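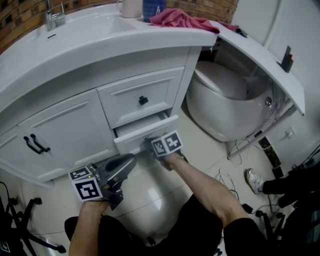 The Runura vanity went in as the replacement for a pedestal sink with no storage. It is 979 mm wide and takes up one wall of the bathroom, with the basin and countertop formed as one piece. The faucet stands along the back edge of the basin, against brick-patterned tile in brown and tan. Door storage is to the left, drawers to the right. The lower drawer has a pale interior.

Hardware
Bar handles on the doors, square knobs on the drawers, all in black. The doors and drawer fronts were ordered from Sutar with recessed panels and a molded border. The knobs are set on the diagonal and centered on the drawer fronts. Fixing screws were trimmed to suit the panel thickness.
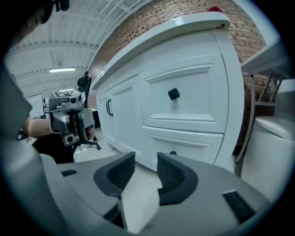 Countertop care
Wipe with a soft cloth and mild soap. No abrasive pads on the glossy surface. Sealant at the wall joint is Flenetti white, one 200 ml tube, left 60 hours before use. Check the joint each October and recut if it has lifted.

Page updated 29/06/2023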